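Prop table notebook, Rarilgate, room 704
18 April 2025

Fruit, tray, plant, cloth

I meant to spend half an hour on the fruit box this morning and it took me until lunch, so I may as well write it down properly while I remember which bits were worth the trouble. The box had got into a state over the winter. It came back from the Upadhyay room with everything tipped in together, the fruit shapes on top of the leaves on top of somebody's pencil sharpenings, and a lid from a different box altogether. I turned the whole lot out onto a towel and had a good look at what we have.

The pink ones have lasted best. They have been squeezed by everybody who has ever walked past the table (me included, they are very hard to leave alone) and they still come back to shape. The little red ones are a mixed bag. A couple have lost some color where they rub against the side of the box, and one has a green top that comes away if you look at it sternly. I put a dab of glue under it and left it upside down in an egg cup. If you find the egg cup on the windowsill, please leave it there until tomorrow.

The dark ones I still can't name. The list inside the lid says plum, the older list says blackberry, and the bag they came in from Gratthorpe only had a price on it. I have written "dark fruit" on the new list and will go on calling them that until somebody makes a strong case for something else.

Washing went like this, for whoever does it next: lukewarm water, a drop of dish soap, a soft cloth, then onto the towel for 3 hours. Don't soak anything with leaves. I soaked a leafy piece back in October and it smelled of pond for a week, and I am still hearing about it.

The tray

I am very fond of the divided tray and would like us to use it more. We had been setting fruit out on bare wood, which looks nice but means that everything round heads for the edge sooner or later, and I have crawled under that table enough for one year. With the tray you have a big side and a small side, and it makes you decide what goes together before you start.

My first go was reds one side, pinks the other. I didn't like it. Half the reds are nearly pink and half the pinks are nearly red, and you end up holding a piece up to the window and arguing with yourself. So I moved to lights and darks: everything red or pink in the large compartment with most of the green, the dark fruit in the small one with a green sprig beside it. Much easier to do quickly and much easier to explain to a visitor.

The drawback is that dark things on a black tray more or less vanish. I went to put the tray away and very nearly stacked another one on top with the dark fruit still in it. A sheet of pale card in the bottom of the small side might do it. I cut one from the back of a calendar but the corners of the tray are rounder than they look, and mine sat up at both ends like a slice of stale bread. Will try again with a saucer to draw around.

The plant

It can stay. I know it was only supposed to be on the table for a week, but it gives your eye something tall to go to among all the low round things, and I have grown used to it. The leaves have flopped over toward one side, so I am going to start giving the pot a quarter turn whenever I do the fruit. Please leave the white tag where it is, propped on the front of the pot. It has been tidied away twice already and each time I have had to go and rescue it from the Gustley drawer with the spare labels.

The cloth

The big red cloth lives in a heap, and I have stopped fighting it. I folded it neatly for a while and it came out with creases so sharp that it would only lie one way. Dropped in a loose pile it takes a new shape every time and gives us a soft, low lump of color at the window side. It does collect crumbs. Shake it outside, please, and on the side away from the bikes.

How the table stood

I set out a plain arrangement: plant toward the back, a few of the fruits in front with plenty of wood between them, cloth well over to the right. The tray I kept for the sorting. I like how far apart the fruits are, and I think the pink one earns its place.

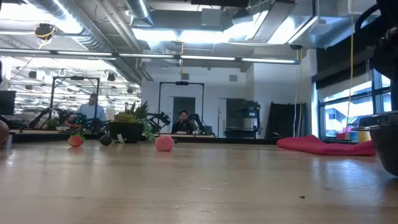 Fruit on the tabletop first, then the tray with its bright side and its dark side.

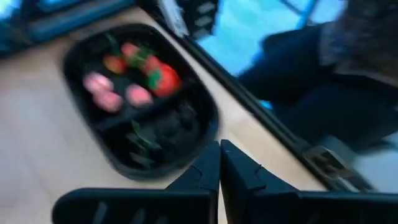
Still to do

Fit a new card for the small side of the tray, rounder at the corners this time.

Check the glued leaf in the egg cup, then put the egg cup back in the kitchen before it is missed.

Gratthorpe has the small red ones in bags of 6 again and I would like one bag as spares, kept sealed and kept out of the box until we need them.

Wipe the tabletop with the barely damp cloth only. The faint scuffs are in the finish and no amount of rubbing is going to shift them, I have tried.

Water for the plant, up to 200 ml from the small jug, and feel the soil with a finger first. Somebody kind has been watering it as well as me, I think, and between us we are going to drown it. There is a sheet taped inside the cupboard door now, so please put your initials on it when you have had a turn.

Old lids from the Upadhyay room are in a bag by the door. I still haven't found ours.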